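Project Justum: Final Report, Part 2
What Went Wrong With the Lid

Submitted Apr 5, 2025

Background

Our group set out to teach a robot arm to do the first part of making a simple corn soup, which meant handling the vegetables and managing the pot and its lid. We called the project Justum, and the control program we wrote for it is called Promota. Part 1 of this report covers how we chose the arm and how we built the program, so I won't go over all that again. This part is about the fault that took up most of our second term, and about what we changed so it wouldn't hurt anybody or break anything.

I should say at the start that the whole group was very fond of this project, even on the bad days, and there were a fair few of those.

The task

Each run had two halves. In the first half the arm picks up a cob of corn, carries it over to the pot and lowers it in. In the second half it takes the glass lid by the knob, lifts it, and sets it on the rim. We did everything cold, with no water and the pot unplugged, on the advice of our supervisor, and I'm very glad we listened.

The corn half was our favourite to watch. A cob is a forgiving thing to hold, with all those kernels for the fingers to press against, and by the end of October we had it going nicely with the cob held upright beside the pot handle before the move across.
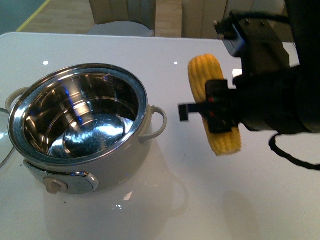 The fault

The trouble began in the lid half. On one run the fingers closed on the knob, the arm rose, and the lid came up tilted, slid, and landed on its rim on the table. It didn't break, luckily, but the noise gave us all a proper fright. We stopped for the day and went through the log, which had 3610 lines in it, and that was a long evening with a lot of tea.

What we found was a bit embarrassing. Promota was still using the closing force we had set for the corn. We had put that value at 520 on the controller's own scale, and it suited the cob beautifully, but the lid needed 800 to be held without slipping. The setting was meant to change over between the two halves. If the operator paused the run in the middle, though, the changeover was skipped when it started up again.

There was a second problem hiding behind the first one. The approach to the knob comes in low over the glass, and the fingers have to straddle the knob evenly. When they were off to one side they pushed on the lid before they gripped anything, so it started its lift already crooked.
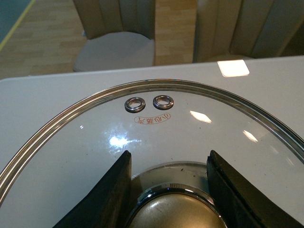
Figure 2. Gripper fingers either side of the lid knob, with the two steam vents behind.

What we changed

The force setting is now sent again at the start of each half, whether or not the run has been paused. We also added a short test lift - only a few millimetres - and if the knob slips during it, the arm lowers the lid and stops.

For the approach, we had the arm wait above the knob until the operator confirms that the fingers are centred. It's slower, and we argued over it for ages, but a glass lid is a glass lid. We wrote a rule for ourselves too: safety glasses on, and hands off the table whenever the arm is live.

We repeated the full sequence 6 times with a deliberate pause in the middle, and the lid stayed in the grip each time. I know that's a small number, and we would have liked many more runs before calling the fault fixed.

Still to do

The centring check ought to be automatic. We also haven't tried a hot pot, and we don't think anyone should until the arm can hold the lid well clear of the steam. Our notes on both are in the appendix, along with the pause test procedure for next year's group.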